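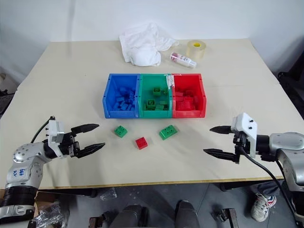
3 min read

The sorting cell at Brovedar, two arms and one table

Shares 127 | Comments 60

I went to see the two-arm cell at Brovedar on 11th April, expecting to be told that it looks after itself. The brochure from Celance, who supplied the software, says more or less that. Ona Petrauskas, who has the job of keeping it going, was kinder about the brochure than I would have been, and then spent most of the morning on the parts it leaves out.

The work itself sounds like nothing. Coloured bricks start on the table, and the arms put each one in the bin of its own colour: blue, green, red. A child of three can do it with one hand and a biscuit in the other. Getting a machine to do it all day, at the same standard after lunch as before, is a matter of upkeep, and upkeep is what I wanted to look at.

Both arms get the same check before a run. Jaws open, fingers facing in over the table, cables given enough slack to follow the wrist round without catching. Ona pulls each cable gently by hand at the joint, then sends the arm to its furthest reach and watches the loop. Celance have a screen that claims to warn of cable strain. She has seen it warn once, on a day when the arm was parked. She still does the pull.

The bins matter more than you'd think. They stand side by side and the whole layout has been taught to the machine from where they sit, so a nudge from an elbow is enough to have bricks landing on the rims. There is a setting called "auto-locate" which is meant to find the bins again by itself. I asked how often it is used. "We move the bins back," she said.

I was also told the cell manages 1000 bricks between checks. I asked who had counted and was shown a slide. Ona's own log, kept in a plain exercise book, has the fingers looked at every 200, and that seems to me the better document of the two.

The fingers are the bit that wears. Each has a fine crosshatched pad on the inside face, and the pattern fills up with whatever is on the bricks, mostly grease from people's hands. Her method is a dry nylon brush along the lines of the pattern, then across, then a lint-free wipe. No solvent. The Sheikh manual (Sheikh make the replacement pads) allows one, but she tried it last July and thought the pads went slick afterwards. One person's opinion, on one set of pads – I'd want to see it tried again before I believed it completely, and so would she.

Then comes centring, which is where I lost most of my faith in the word "automatic". The jaws are supposed to come down with an equal gap on either side of the brick. If they don't, one finger gets there first and shoves the brick over before the other has arrived. With a light plastic brick you often get away with it, so the fault can sit there for weeks and the totals look fine. The wrist camera is the place to catch it.

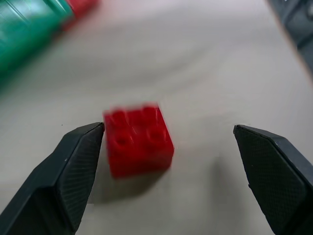
Red two-by-two, left finger almost touching, plenty of bare table on the right.

A gap like that is what she looks for. The first thing to try is the dullest: put the brick down again by hand, square to the jaws, and bring the arm in once more at slow speed. If the gap comes out uneven on the same side, check the finger screws before touching any offsets. Change the offset first and you have hidden a loose finger behind a number, and the number will be wrong again as soon as somebody tightens the screw.

Speed is the other argument. A wrist picture taken on the move comes out soft, and soft studs make a poor thing to measure from. The Nurkow add-on is sold as a cure for this, with a price to match. Ona's version is to stop the arm, wait, and take the picture again. I couldn't get anyone to tell me what the add-on does better, although I was promised an email.

I don't want to be unfair to the cell. I like it more than most I've been shown, largely because the person running it writes things down. I would just stop calling it hands-off. The exercise book is nearly full and she has asked for another.

Shares 127 | Comments 60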